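Grevport Bench Cell – two-finger sorting and transfer station

Product range > Bench cells > Grevport

The Grevport is a tabletop manipulation cell for small, light and irregular parts. It consists of one arm, a parallel gripper with two black fingers, a wrist camera and a controller that fits under the bench. It is supplied to test labs, packing lines with short runs and training workshops. The cell can be seen running at our Disville demonstration room during open days. The next one is in December, with doors at 9:30 a.m.

Specification

Reach: 77 cm from base center
Gripper: parallel, two fingers, interchangeable tips
Camera: wrist mounted, color, fixed focus
Fixture positions stored: 188
Controller software: Brukus, current release
Power: single phase, standard wall outlet

What is shown at the open day

The demonstration uses mixed containers and mixed contents. Trays are not bolted down and no locating pins are used. Visitors who have only seen pick and place with machined blocks should expect slower cycles. Soft and crumpled items take longer than rigid ones, and the arm may make a second approach when the first grip point is poor. Loose granules are included as a surface to work over. The cell is not a dosing machine and is not sold as one.

The program is run from the standard Brukus task list. Finger opening, approach height and travel speed can be changed between runs, and visitors may ask for a repeat at a different setting.

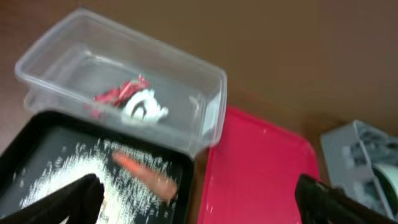 Wrist camera view, fingers open. White granules and an orange piece in the black tray, pink tray alongside.

Some blur is normal in the wrist view at travel speed. For applications that need a sharp reading, such as small print or edge measurement, program a dwell before capture. A fixed overhead camera can be added – order it with the cell if possible, as the bracket is easier to fit before the base is mounted.

Clear containers

Transparent walls are a common question at demonstrations. The rim usually gives a usable highlight under diffuse light, and the wall below it much less. We recommend teaching the approach from the rim and keeping direct lamps off the bench. Glossy trays in strong colors give small bright reflections and should be checked under the customer's own lighting.

Finger tips

The standard tips are matte black. Narrow tips are available for shallow trays. The Khúc tip set contains 4 pairs in different widths and is fitted with one hex key. Tips should be wiped after contact with powders or granules. Do not use compressed air near the finger slides.

Bringing your own parts

Visitors may bring parts for a short trial. Limits are one box per visitor and nothing sharp, wet or hot. Trials last 19 minutes including setup, so please have the parts sorted beforehand. We do not issue cycle time figures from these trials. A written estimate requires a separate bench test with your own trays.

Places in the room are limited and should be booked through the Disville office. Technical questions about the cell go to Emerson Marinho, applications desk.

Related items: Khúc tip set, overhead camera bracket, Brukus spare license, bench mat (brown or gray)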